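Shared 6 times · 2 comments

4.3 What the purchase price leaves out

The quotations we collected for this study were easy to compare and, in our view, not much use. Each supplier gave a price for the arm, a price for the gripper and a yearly fee for support. None gave a figure for the hours needed to get the arm working beside equipment that was already on the bench. Drustow came closest, with a line marked "site readiness", but the amount against it was left blank and stayed blank when we asked.

This matters because the business case at both sites rested on the arm using the equipment as it stood. The Wirnetska plan says in its first paragraph that "no existing unit will need to be replaced". We think that sentence did most of the work in getting the money approved. A purchase that needs only an arm is a modest one. A purchase that needs an arm and a new set of machines made to talk to it is a different request, and would probably have gone to a different meeting.

We went through the staff time logs for the set-up period at the two sites and found 242 hours booked to the arm. Very little of this went on mounting, wiring or safety checks, all of which had been planned for. Most went on small matters of reach: where the wrist could turn, what the fingers touched on the way in, which keys could be got at without leaning on something else. The Ó Conaill budget had allowed for this under "minor adjustments", a heading it shared with cable ties and floor tape.

Suppliers will say that such hours are a one-off. We are not convinced. At Wirnetska the bench was rearranged in September and a good part of the work had to be repeated — the log for those weeks reads much like the log for the first ones. If a cost comes back each time the furniture moves, it belongs with the running costs, and a payback period worked out without it should be treated with care.

Controls made for human hands are the plainest case. A person reaches past one part to press another and hardly notices. A gripper has width, and its fingers take up room next to whatever they are meant to press. Figure 3 gives a close view of the kind of layout we mean, with red buttons and a keypad near one another and the gripper in front of them. 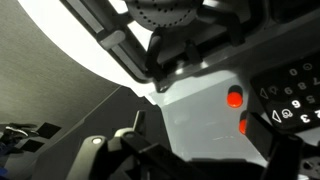
Figure 3. Wrist view of the controls. A gripper finger overlaps the lower red button and a corner of the keypad.

It is fair to ask whether a narrower finger would settle the matter. Fuvent offers one, and it may help with keys. It is also a further purchase, with its own spares, and it was missing from the first quotation. We have no trial results for it and would not plan around it until somebody does.

Our advice to buyers is therefore dull. Ask for a day with the arm at the real bench, before any order is signed, and have the supplier write down every control it cannot reach cleanly. If the supplier will not do this, add the hours to the budget yourself and see whether the case still holds. At one of our two sites it did not.

2 comments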